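Trinidad Zapata makes small shelves for kitchen counters at Clundwood. A long board, two thin black metal supports, space below for a cloth.

"My first one was too heavy," she says. "You must be able to lift it with one hand when you wipe the table."

Mugs are her favorite test. She puts them beside the shelf to judge if it looks too big.

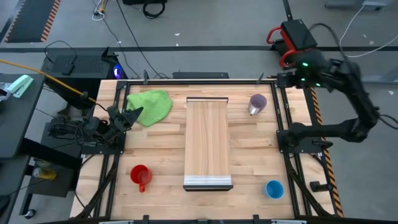
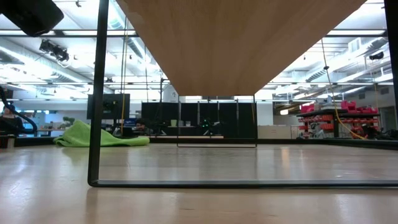 The shelf board and the green cloth on the wooden tabletop.

She oils each board and waits 12 hours — "my brother says I am slow" — before she fixes the legs. In March she sold up to 210 shelves. The next model will be shorter, for Okudov.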